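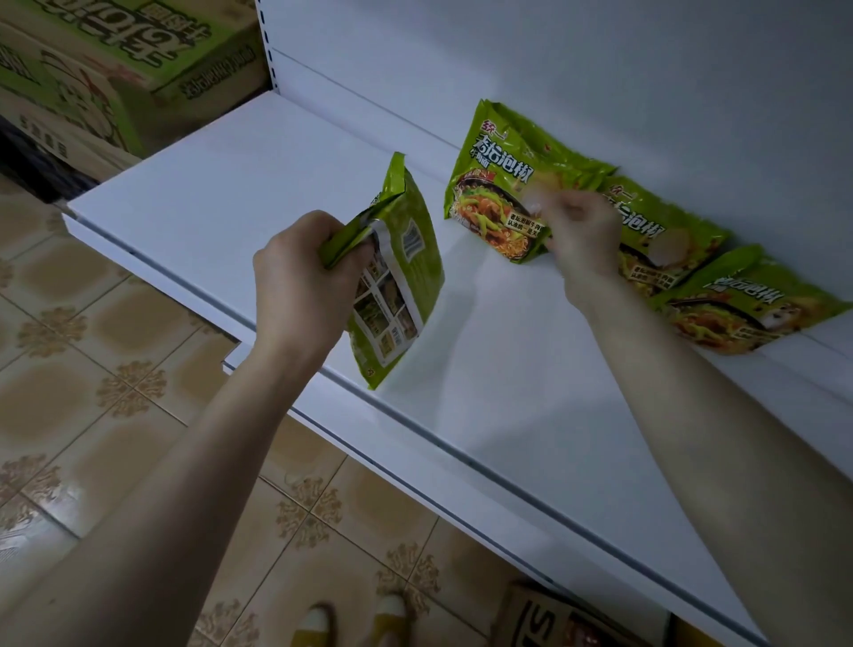
Tronddale Girls Basketball
Progress report to the Luik Fund, second grant period
May 5, 2021
Prepared by Usha Gowda, program manager

Where we are

The program is running again at full schedule. We closed the gym for most of the winter and reopened in February with smaller groups, staggered start times and no spectators. All four age groups are now practicing twice a week, and the two older groups have started playing games.

Registration stands at 136 players. The target in our application was 150, so we are short. Most of the gap is in the under-12 group, where several families told us they would wait until fall. The under-16 group is full and has a short waiting list.

Coaching

Jaanus Vītola took over as head coach when the gym reopened. He had been assisting with the under-14s and knew most of the older players already. He has moved the first part of every practice to footwork and defensive stance, with no ball, which the players complained about for two weeks and have mostly stopped complaining about. His view is that the teams gave up too many easy drives to the basket last season, and the early games suggest the work is paying off on that end. Scoring is still a problem.

Two former players, both now in college, have joined as paid assistant coaches for the spring. The grant covers their wages through the end of June. We have not found a permanent assistant for the under-12s. We advertised twice and had one applicant, who took a job closer to home.

Games

The under-16s have played six games and won four. The under-14s have played five and won one, a two-point game at Daridari that went to overtime. The return game was moved when the bus company canceled on the morning of travel. We have since changed companies and the new one costs slightly more per trip.

We did not enter the under-12s in league play this spring. They have an in-house game every second Saturday, with mixed teams, and we plan to keep it that way until the group is larger.

Individual player meetings

The application promised that each player in the two older groups would have a sit-down conversation with a coach once per season. These have started. They last up to 15 minutes and cover what the player wants to work on, how school is going, and anything she wants changed about practice. The most common request so far has been more scrimmage time. The second has been better practice jerseys, as the current ones are thin and the numbers peel.

We are behind on these meetings. All of the under-16s have had theirs, but only half of the under-14s. Jaanus will finish the rest before the last week of the season.

Facilities and equipment

The east basket was replaced in March. The old rim had a bend in it and the backboard padding had split. The new one was installed in a day and we lost one practice.

We registered all players in Filtus, the scheduling system we bought with the first payment. Attendance is now taken on a phone at the door. Parents get a message when a practice is moved. It took longer to set up than planned and some families still prefer a phone call, so we are doing both for now.

Spending

Costs in the areas where the budget has moved are as follows.

Practice balls and pump: $300
First aid supplies: $183
Bus travel, five trips: $1,149

Travel is over the amount planned for this point in the season, due to the change of company. First aid is under. We would like to move the unspent first aid money to travel and ask for your approval to do so. The full ledger is attached separately.

Not yet done

The summer skills week has no confirmed dates. The school needs the gym floor resurfaced and has not told us when. If the floor work falls in July we will run the week outdoors on the park courts, mornings only.

The referee course for older players was postponed. The instructor is available again in August.

Next period

We will finish the spring games, complete the player meetings, order new practice jerseys and open fall registration in July. We will also visit the two elementary schools nearest the gym to recruit for the under-12s. The next report will include final season results and the attendance figures from Filtus.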